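# Why Is an Old Car Worth Less Than a New One?

2020-02-09

If you have ever walked past a car lot with a grown-up, you may have seen big numbers painted on the windshields, and you may have wondered who decides what those numbers should be. It's a very good thing to wonder. I grew up two streets away from a car lot in Hulevo, and I used to press my nose against the fence and try to guess the prices (I was terrible at it, and always far too low, because I was seven and thought 100 dollars was all the money in the world).

So let's talk about what happens to the price of a car as it gets older, and what it means when a grown-up says they are going to "trade in" the old one.

## The first drive home

Imagine a brand-new car. We'll call it a Nasitz, and we'll make it green, because I like green. It has hardly been driven at all, the seats still smell of new seat, and there isn't one cracker crumb anywhere inside it.

Now somebody buys the Nasitz and drives it home. The car looks the same as it did that morning. It goes just as fast and stops just as well. But if the owner tried to sell it the very next day, most people would offer less money than it cost new. It has become a used car, and people who want a brand-new one won't pay a brand-new price for one that has already belonged to somebody else.

There is a long word for the way a car's price slides down over time. The word is **depreciation**, and you say it like this: dee-pree-shee-AY-shun. It takes some practice. My niece says it while she jumps rope.

## What makes the price go down?

Age is a big part of it. Every year the car companies bring out newer cars, and the older ones start to look a little old-fashioned next to them, the way your sneakers from first grade do now.

Miles matter too. Cars have a counter on the dashboard called an **odometer** (oh-DOM-uh-ter), which adds up how far the car has traveled. A car has lots of parts that rub and spin and bounce, and the more it is driven, the more those parts wear down. Two cars can be exactly the same age, and the one that only went to the grocery store will usually sell for more than the one that crossed the whole country every July.

Then there's the way it has been looked after. Fresh oil, good tires, and a clean inside all help. So does keeping the papers that show what was repaired and when - a folder full of boring receipts can be a wonderful thing to hand to a buyer!

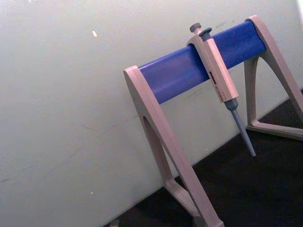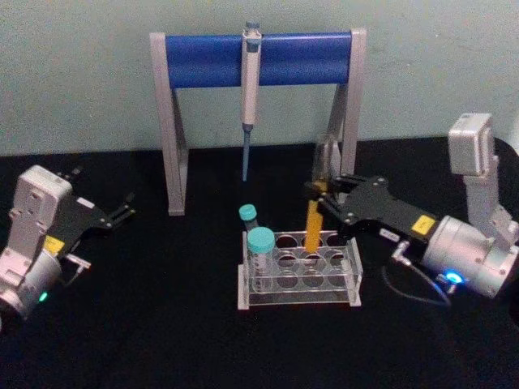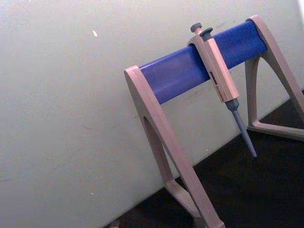

A used car doesn't come with one correct price, so two people have to agree on one. The seller would like a bit more money and the buyer would like to pay a bit less, and they talk it over until they find a number they can both live with. Think of that thick blue bar in the pictures, with a leg holding it up at each end. The price is like the bar, and the buyer and the seller are the two legs. If either of them walks away, there isn't any sale, however lovely the car may be. Grown-ups often look up what similar cars are selling for before they start talking, which helps both sides stay fair.

## What is a trade-in?

Sometimes a family wants a different car and already has an old one. They could sell the old one themselves, but that can mean phone calls and strangers coming over for test drives. Many car dealers will take the old car as part of the payment. That's called **trading it in**.

Let's say your family has an old car named Foltlow. (You may name a car anything you like.) The dealer looks Foltlow over, listens to the engine, checks the odometer, and says, "I'll give you 700 dollars for it." Your family doesn't have to get that money in their hands. The dealer can take 700 dollars off the price of the next car, and your family pays what is left.

You could do the same thing with a bicycle. If a bicycle costs 84 dollars, and the shop gives you 10 dollars for your old one, you have 74 dollars left to pay.

Dealers often give a little less for a trade-in than you might get by selling the car yourself. They may have to clean it and fix it, and then they need to sell it again for enough to pay for that work and for the people who did it. Some families are happy to take a little less and skip the bother, and some would sooner sell it on their own. Either one can be a sensible choice.

## Can a car's price ever go up?

Once in a while it can! When a car is very old and there are only a few left, collectors may want it badly enough to pay more than it cost when it was new. Rūta Luik, who sold cars in Hulevo when I was little, kept a round old car at the back of her lot for years. I asked her again and again how much it was, and she always told me it wasn't for sale, and then she let me honk the horn.

Most cars never get to be treasures like that. They get a bit cheaper each year, and that is good news for somebody, because a person who can't pay for a new car may be able to pay for a used one.

The next time you pass a car lot, pick out a car and make a guess before you look at the windshield. Ask your grown-up to guess too, and see who comes closer.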